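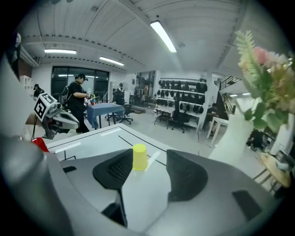

Why do residents in assisted living skip the evening activities?
At Stindberg, most of them said the activities start too close to dinner, and the walk back from the dining room takes longer than the schedule allows.

Background
Our group chose this topic for the community health course. Stindberg is an assisted living residence in Drornmont with two floors and one dining room. The staff let us sit in on activities during November and talk with residents who agreed to take part. Thirteen residents did.

What we did
We used a short interview with open questions and wrote down the answers by hand. Interviews took place in the library after lunch. Two residents preferred to have a family member present. We also read the printed activity calendar and compared it with the meal times.

Findings
Dinner is served at 5:30 p.m. and the evening program begins at 6:15. Residents who use walkers told us they like to stop at their rooms first, and by then the program is underway. Several did not want to come in late. Hearing was the next most common issue, mainly on music nights, when the speaker is at the far end of the lounge. Cost was not mentioned, as the activities are included in the monthly fee.

Suggestions
Move the start to 6:45 p.m. for a trial month. Place the Darko speaker in the middle of the lounge. Print the calendar in larger type and post a copy by each elevator. The residence has an activity budget of $4,000 for the year, and these changes would use very little of it.

Limits
We did not interview anyone in the memory care wing, Flinder, which runs its own program.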